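Handheld gripper width reading freezes mid-recording, anyone else?
Forum > Data collection hardware > Faults and repairs

tannerbolt
Posted Wednesday, 9:12 am
We run the Skevum handheld grippers for collecting pick and place demos, mostly soft goods. Since June I have one unit where the jaw width value freezes partway through an episode. The jaws keep moving in the video but the logged number stays flat, then jumps to the right value a second or two later. No error in the log. The recorder marks the episode as good.

I found it late. Out of 1,251 episodes from that unit, 80 have at least one flat section. The plush toy task is the worst.

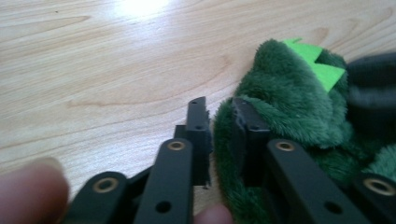 With rigid parts I almost never see it. With plush the operators squeeze further and hold longer, and the freeze usually starts near full squeeze. I swapped the cable and reflashed the board. No change.

ostrava_kim
Posted Wednesday, 9:40 am
Check the encoder magnet. On ours the glue let go and the magnet would stay put while the shaft turned, then catch again. It looked a lot like what you describe.

dropframe
Posted Wednesday, 10:05 am
A slipping magnet wouldn't come back to the right value though. He says it jumps to the correct number. I'd say the sensor is fine and the packets are getting lost. What does your recorder do with a missing sample? The Itora one repeats the last value by default and doesn't tell you.

tannerbolt
Posted Wednesday, 10:31 am
We are on Itora, yes. I didn't know it did that. Where is the setting?

dropframe
Posted Wednesday, 10:38 am
Stream settings, "hold last". Turn it off and you get gaps. Gaps are ugly but at least your checker can find them.

ostrava_kim
Posted Wednesday, 11:02 am
Fair point on the magnet. I'd still open it up. If it only happens near full squeeze, something mechanical is involved. The network doesn't know how hard you are squeezing.

relay_moth
Posted Wednesday, 1:15 pm
You can both be right. On the older Skevum units the sensor wire runs close to the linkage. When the jaws close all the way it gets pulled at the connector, contact drops, the recorder holds the last value. Jaws open a bit, contact is back. Look for a shiny spot on the insulation. Also keep fuzz out of the pivots, we clean ours every 40 episodes on plush work.

tannerbolt
Posted Wednesday, 4:47 pm
Opened it. The sensor wire is rubbed through to copper on one side and the connector moves if you touch it. Magnet is solid. With hold last turned off I get gaps every time I close the jaws fully. I checked our other units and 4 have the start of the same wear. All pulled for now.

dropframe
Posted Wednesday, 5:03 pm
Good. Throw out the 80.

ostrava_kim
Posted Wednesday, 5:20 pm
I wouldn't throw them out. The video is good, so you can get the width back from the jaw positions. We did that on a Relldale dataset and it trained fine.

dropframe
Posted Wednesday, 5:26 pm
Trained fine on what, though? Full squeeze on plush is where the jaws get hidden by the fabric. I'd record them again.

tannerbolt
Posted Wednesday, 5:50 pm
Pulling the 80 out of the training set for now. Rerouting the wire tomorrow with a longer loop and a dab of hot glue at the connector. Will post the part number for the connector when I find it.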